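Wemilari and Kotwood open packing bench to build a shared library of robot handling examples

Partners in the Proltidmont project will spend the coming months teaching two-armed robots the small, fiddly jobs of the packing room

Wemilari is delighted to announce that its packing bench, set up together with the warehouse fittings firm Kotwood, is now in daily use. The bench is the first part of Proltidmont, a joint project which aims to gather a large and varied set of worked examples from which a learning system can pick up the everyday business of putting things into boxes.

Anyone who has ever packed a parcel in a hurry will know that the job is harder than it looks. Boxes come in all sorts of shapes, lids have a habit of falling shut, and soft goods never sit quite the same way twice. People manage all of this without giving it much thought, and that makes it surprisingly difficult to write down as a set of rules. Proltidmont takes the longer road and collects the examples first -- a great many of them, made patiently by hand, with a person guiding the arms through each task from start to finish.

At the time of writing, the partners have gathered 763 complete examples across 14 tasks. Each one holds the movements of both arms together with the view from the camera at the head of the robot, so that the system can learn what the bench looked like at every moment as well as what the arms did about it.

The current round of work pairs a short conveyor belt with an ordinary shoebox. The belt stands by the left arm, the open box sits in the centre of the table, and the right arm works over the box with a two-fingered gripper. The goods are deliberately homely, and include soft bundles tied with string, of the kind a small shop might send out with a gift order.
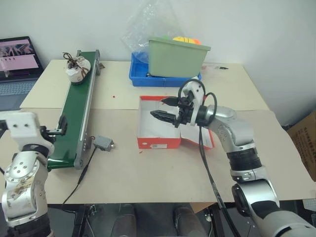 How the examples are gathered

A session begins with the operator laying out the table, and from one example to the next the box may be turned a little, the lid opened to a different side or the goods moved further along the belt. These small changes matter a good deal. A system that has only ever seen a box in one place tends to be lost when it meets the same box a hand's width away, and the partners would much sooner find that out on the bench than in a customer's packing room.

Operators are also asked to keep their less graceful attempts. If a bundle slips and has to be picked up again, the recovery is saved and labelled as such, and the team has come to value these recordings very highly. Every example is then watched through by a second person before it joins the library, and any that stop short of the finished task are put to one side.

The target for each task is 100 accepted examples, with new tasks added as the older ones fill up. By the end of the project the partners hope to cover 16 tasks in all, among them closing lids, sorting small items into trays and passing an object from one gripper to the other.

Help from a neighbour

Wemilari and Kotwood would also like to thank Tatlı, the family-run confectioner whose seasonal gift boxes gave the project its first real packing list. Tatlı's staff spent several long afternoons explaining how they fold, fill and tie, and were kind enough to put up with a great many questions about string. Their advice shaped the order in which the tasks are being tackled, and the firm will be the first to try out the results when they are ready.

"We wanted to start with work that people do every day and do well," said a spokesperson for Wemilari. "It has been a real pleasure to slow it down and look at it properly, and we have all come away with a good deal more respect for anyone who packs boxes for a living."

Next steps

Training on the first group of tasks will begin in April, while gathering continues at the bench alongside it. The partners expect to share early findings with local firms over the summer, and would be glad to hear from small businesses with a packing job they would like to see included -- the more awkward the better. Enquiries may be sent to the Proltidmont project office, care of Wemilari.

Notes to editors

Proltidmont is a joint project of Wemilari and Kotwood. Wemilari runs the bench and looks after the library of examples. Kotwood supplies the tables and fittings and advises on the layout of working packing rooms. Visits to the bench can be arranged through the project office, mornings preferred.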